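Okay, I promised a few of you I'd write up how we planned the money for the second arm, and I have a full pot of coffee and a quiet morning, so settle in. This is going to be a long one.

Quick background for the newer folks. We're a small group at Hamel, two benches and one storage closet, and everything we do is manipulation in a pretend kitchen. Pick up the thing, put down the thing, do it again after lunch. We have one arm and we've been saving toward another since last fall.

The first thing I want to say to anybody starting out is please don't begin with the arm. I know! It's the fun part and it's the part with the nice product page. But start with a sheet of paper and write down everything that touches the arm, everything it touches, and everything that has to be replaced when it touches it too hard.

Our first budget had four lines on it. Arm, gripper, computer, "misc." I would like to go back and have a gentle talk with the person who wrote "misc." (it was me, and I was so pleased with that spreadsheet)

The budget we turned in this time has 41 lines. Before you panic, a lot of them are tiny. Zip ties have their own line. But when I added up all the tiny ones they came to more than the gripper, and I sat there looking at that for a good while.

So let me go through the ones that surprised me, in no particular order, and please chime in with yours.

Cables. Oh, the cables. Any cable that runs along a moving arm is going to bend in the same spot thousands of times and one day it's going to quit, and it'll be the day you have visitors. We now buy them three at a time and I keep the spares in a labeled bag in my own desk, where they can't be borrowed for somebody's monitor.

Fingers. We went with the Clostent gripper on the first arm and I like it very much, it's been a good sturdy thing. The fingertips wear, though. I had been thinking of them as part of the gripper, the way you'd think of the handle as part of a mug, and I should have been thinking of them like pencil erasers.

We went through six sets last year. The year before I'd budgeted for zero sets. You can see how that went.

Mounting. Somebody has to bolt this thing to something, and whatever it's bolted to had better not wobble. Our first table was a very nice table for eating at. We replaced it in the second month. If you're pricing an arm, price the table in the same breath.

Shipping both ways! I can't say this one loudly enough. Everybody budgets for the arm to arrive. Ours went back to Skullmont once for a joint repair, and freight on the return leg was ours to pay, and so was the crate, as we'd cheerfully recycled the original one. Keep your crate. Find a corner, put a tablecloth over it, call it furniture, but keep it.

And then there's the kitchen, which is my favorite line and the one I get teased about. I put toys in an equipment request. I put them in with a straight face and a part number, and the request went through.

The whole kitchen cost less than one replacement cable for the wrist camera we were looking at. I bring this up every time someone tells me our setup must be expensive. Parts of it are! The carrot is very affordable. 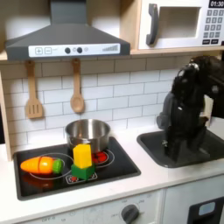
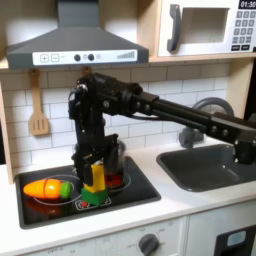

What I'd tell you about the toy side of things is to buy doubles on day one, of everything small. Food, blocks, pots, spatulas. A toy line gets redesigned without any warning, and then your carrot is a slightly different orange or a slightly different length, and you're left wondering whether your results moved on account of the carrot.

We bought a second complete kitchen too, same model, still in the box in the closet. I got some looks for that. But if the second arm is going to do the same tasks as the first one, it needs the same stove and the same sink in the same places, and I wasn't going to bet the year on that model still being for sale in August.

Now, the arm itself. I got three quotes, and I'm going to talk about them in general terms, as prices change and every place negotiates its own.

Quote one was from Fleltuvik directly. Lovely people to deal with, answered every email the same day, and the base price was the lowest of the three. But the controller was separate, the cable set was separate, and the warranty stopped at twelve months unless you bought the extension, which you could only buy at the time of the order. I missed that line the first two times I read it.

Quote two was Skullmont, who resell the same arm with their own service plan. Higher on the first page. By the time I'd put both quotes into the same spreadsheet with the same 41 lines, they were a good deal closer, and Skullmont's included a loaner during repairs. I will come back to the loaner, I have feelings about the loaner.

Quote three was for a used one from a lab that was closing down. Tempting! Very tempting. It had low hours and came with a gripper. But there was no service history on paper, and when I asked about firmware I got a rather long silence followed by a rather short email.

I'm not against used. Our oscilloscope is older than a couple of our students and I love it dearly. For an arm, where one bad joint can cost you a semester, I wanted some paperwork.

So, the loaner. When our arm went out for repair, we were down 76 days. Some of that was the repair, some was freight, and a painful amount was waiting for a purchase order to be approved for the repair. We had people here with nothing to run. They wrote, they read, they reorganized the closet beautifully, but they didn't collect a thing.

I put those 76 days in the justification, right up in the first paragraph, and I think it did more than anything else I wrote. I'd drafted two pages about throughput and what a second station would let us do, and the comment that came back was basically "you lost how long?"

Which leads me to my next bit of advice. Keep a log of downtime, starting today, even if it's a paper notebook hanging on a string. Date, what broke, when you were back up, what it cost. Mine has coffee rings on it and it was the most useful document in the whole application.

Same with resets, by the way. If you do tabletop work you know that a person has to put everything back between tries. We timed it one afternoon. 154 resets, and by the end of it all of us had opinions on where the carrot ought to go. That's wages, and it belongs in the plan. A second arm means a second person putting things back, at least part of the day.

I'd left that out of my first draft completely. I had budgeted for double the robot and the same amount of human, and a very kind colleague circled it in pencil and just wrote a question mark.

Contingency. Our office wants to see either a percentage or a flat amount, and last time I went with a flat $500, and friends, that lasted until the table. This time I went with ten percent of the hardware total and wrote one sentence defending it. No one objected. I might have gotten fifteen if I'd asked, so maybe you should ask.

A word about timing, too. Lead times on arms are not what the web page says. Ask the vendor for the ship date of the last one they sold, in that configuration, with that controller. Both Fleltuvik and Skullmont told me when I asked nicely, and both answers were longer than the listed time.

If your money has to be spent by a certain date, count backward from that with the real lead time and then add your own office's approval time on top. Ours took five weeks. I've baked that into a little calendar that I'm happy to share, it's nothing fancy.

Oh, and electricity! I nearly forgot. Walk over to where the new station is going to stand and look at the wall. We had one outlet there, and the printer was using it. A new circuit is not a big job but it's a facilities job, and facilities has its own form and its own queue and a very long memory.

And lighting. We bought two plain panel lights for the first station so that morning and evening would look alike to the cameras, and we need the same two again for the second. Cheap, easy to forget, miserable to be without. We tried a different brand for a week and went right back.

Things I cut, in case it helps somebody decide. I cut the fancy rolling cart. I cut the second set of wrist cameras down to one spare. I cut a training package, which hurt a little, but we have people here who know this arm pretty well by now and can teach the others.

Things I would not cut no matter who was asking: spare fingers, spare cables, the emergency stop extension, the service plan.

We ended up going with Skullmont, loaner clause and all. The order went in last week and I have been refreshing the tracking page like it's going to change, even though they told me plainly it won't for a while yet.

If anyone wants the spreadsheet with the amounts taken out, just reply and I'll send it along. The tab called "misc. (do not use)" is empty, I left it in there for old times' sake.

One more thing, I've had two questions already about which table we switched to. It's a steel workbench from a shop supply place, bolted to the floor, no wheels. Get it without the drawers, they rattle.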